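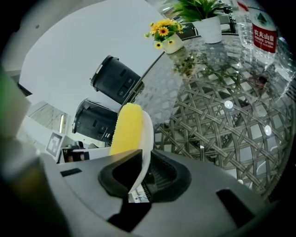
How to move your old save over to the new version of Fustville

I put this off for ages, as I had 129 hours on my old farm and was terrified of losing the lot. Then Floarea Tănase on the forum talked me through it one evening and it took less time than making tea. So here are the steps, written down properly, for anyone else who's been dithering!

First, open the old game and sleep until the next morning. The transfer only picks up a save made at the start of a day, so if you stopped halfway through a fishing trip it won't appear in the list. Then quit to the title screen (don't just close the window, I did that twice and had to redo the day).

Now find your save folder. On the PC version it's in Documents, inside a folder called Stellton, which is the name of the studio. You want the one with your farm's name and a number after it. Mine was Jirham 906. Copy the whole folder to your desktop and leave that copy alone until you're happy everything works.

Start the new version and pick Extras, then Bring Over a Farm. It'll show you up to 4 saves. If yours is missing, check the old game is fully up to date. You need patch 11 or later, and the number is in the bottom corner of the title screen in tiny writing.

Choose your farm and wait. The bar sat at nearly full for so long that I thought it had frozen, but leave it be. Once it's finished you'll get a list of what came across.

Things that came over fine for me: money, animals, tools, all my friendships (even with grumpy old Paulauskas at the mill). Things that didn't: my wallpaper, and anything left in the shipping box overnight. Empty that box before your last sleep!

If you get the "farm cannot be read" message, Jörg Lindemann had the same thing and fixed it by renaming the folder so there were no accented letters in it. You'll need to restart the new version after that.

Last of all, save straight away in a fresh slot, then sleep one night and load it back up to check.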